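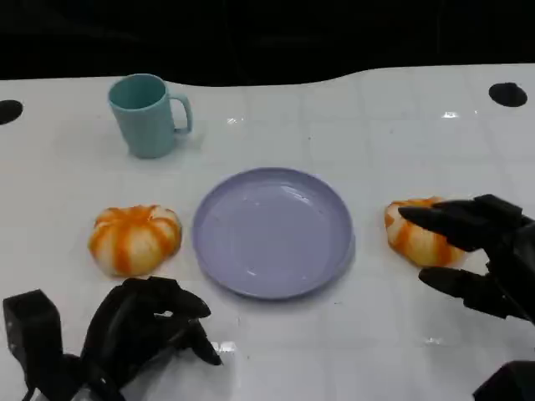

Prultbridge, Jun 1, 2023

14 shares | 6 comments

A fall table for kids, out of the plastic dish bin

Yes, I know it's nowhere near pumpkin season. I start playing with table ideas early because it's fun, and this one came together so fast that I had to write it up! All you need is a plain plastic plate, a mug and two little toy pumpkins, and you've got a place setting that a four-year-old can lay out without help.

What to pull out
- one round plate in lavender or purple
- one pale teal mug
- two small toy pumpkins, the orange and cream streaky kind
- a white table, or a white cloth if yours is dark

I'd never have picked purple for fall, but look how it sits next to that orange! My whole set came from the Drumden rummage sale in January, and I keep it in one bin so it's ready to go.

Laying it out
1. Wipe the table and let it dry. Glossy white shows every fingerprint.
2. Put the plate down first, in the middle. Leave it empty for now.
3. Set a pumpkin on each side of the plate. Leave a little white showing between them, so the colors have room.
4. Stand the mug behind the left pumpkin with the handle pointing right, where a small right hand can find it.
5. Step back, squint, and nudge things until you like it.
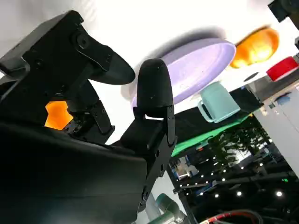 Once the basic setting works, start swapping! An orange bowl is my favorite extra (soup, crackers, apple slices, whatever you've got), and it picks up the pumpkin color beautifully. Something red works too, as long as it stays off to the side. I tried yellow once and the whole table went a bit circus.

For a bigger group, give every kid the same plate and let them choose their own mug. We did 20 places this way at the Manier Street hall, and setting up took some 60 minutes with plenty of small helpers running back and forth.

If the pumpkins keep rolling away, a bit of poster putty underneath holds them. Press it on before they go on the table and peel it off before you pack up, or it picks up lint in the bin.

Last updated: 419 days ago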